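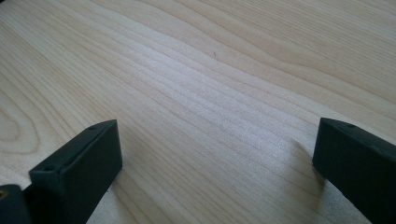
Care of a Pale Wooden Tabletop

Home | Rooms | Upkeep | Archive | Contact

September 16, 2026
Posted by the author of the Erivstead household pages

Print this post | E-mail this post

Readers of these pages have asked on several occasions for an account of how the large worktable at Erivstead is maintained. The present entry is intended to serve as that account. It replaces the shorter note posted last December, which dealt only with oiling and contained an error in the drying time.

The table came to the house from a school sale in Piltham. It is broad and pale, and its grain shows plainly in daylight. It had been covered for years with a cloth fixed under the rim, and the surface was in better order than the legs. Two of the legs required new glue before the table could be placed in the back room, where it has remained.

Routine cleaning

The top is wiped each evening with a cotton cloth wrung out in plain water. The cloth follows the grain from one end to the other and is turned once. A second, dry cloth is used directly afterward. Dish soap is reserved for grease and is applied in a very weak mixture. Spray polish is not used in this household, as an earlier table acquired a cloudy film that had to be sanded away.

Oiling

The top is oiled every 4 months. The product currently in use is Pimar, a clear oil purchased in small tins from Ó Dálaigh, the hardware store near the station. It was selected after a trial on the underside of the table, where a darker oil left an orange cast that I considered unsuitable for such light wood.

The oil is spread thinly with a lint-free rag and left to stand for 30 minutes. Any excess is then wiped off. The table is kept out of service overnight, and the window is left open a little. Used rags are laid flat outdoors to dry before disposal. Readers are asked to observe this last point with care, as bunched oily rags can catch fire.

Marks and scratches

Pale wood shows cup rings readily. Fine sandpaper, worked lightly along the grain, has removed most of them, and the sanded area is then given a little oil. One ink stain near the window end has resisted treatment and will be left as it is.

Metal objects are to be lifted into position and never slid. Felt pads are kept in the drawer for lamps and other heavy items, and these should be replaced when grit becomes lodged in them.

The legs remain unfinished business. The stretcher at the far end has loosened again, and a clamp has been ordered. Notes on that repair will be posted under Upkeep.

Print this post | E-mail this post

Previous entry | Next entry | Back to Rooms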